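Fri 24 January

**Small claims filing changes in Poltico**

The Poltico court clerk now accepts small claims petitions on paper or through the Rallis portal. The filing fee is 41 dollars in either case. A petition must name the respondent, state the amount sought and carry a signature. Unsigned petitions are returned without a case number, and the fee is held for 60 days.
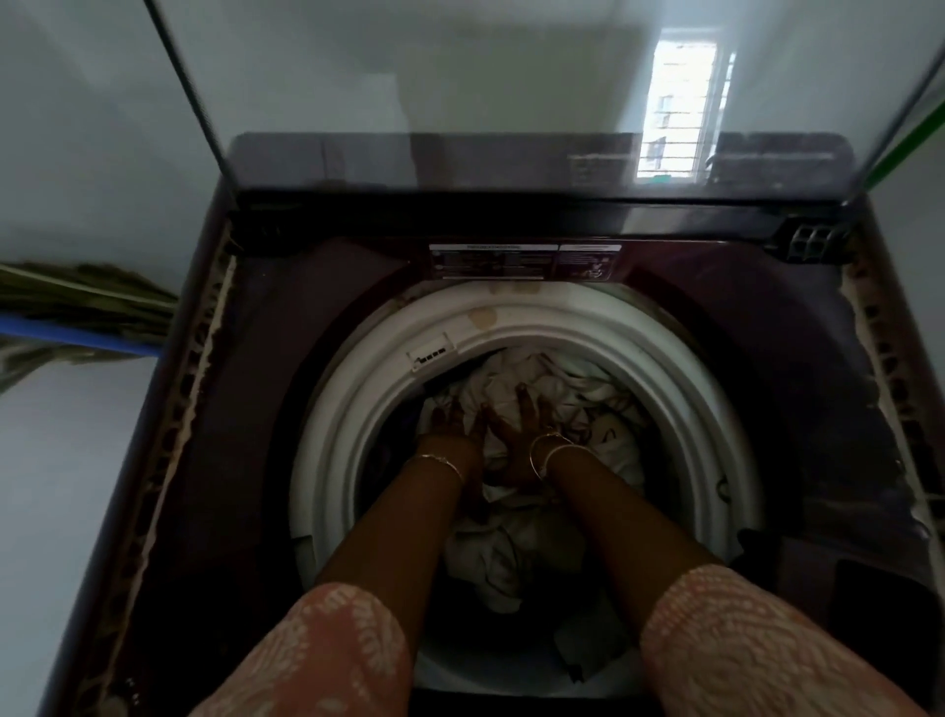 Property disputes between tenants and landlords made up most of the 248 petitions filed since August. The clerk asks that each disputed item be listed on its own line, with enough detail to tell it from similar items. "Washer" is too short. "Top-loading washing machine, dark maroon body, clear glass lid" is acceptable -- add the model number if there is one. Receipts go behind the list, in the same order.

Respondents still have to be served in person. Plakamano and Nokonex are both approved to serve papers in the county, and either can file proof of service directly with the clerk. Form 83 is required when the respondent has moved out of state. Copies are at the front counter.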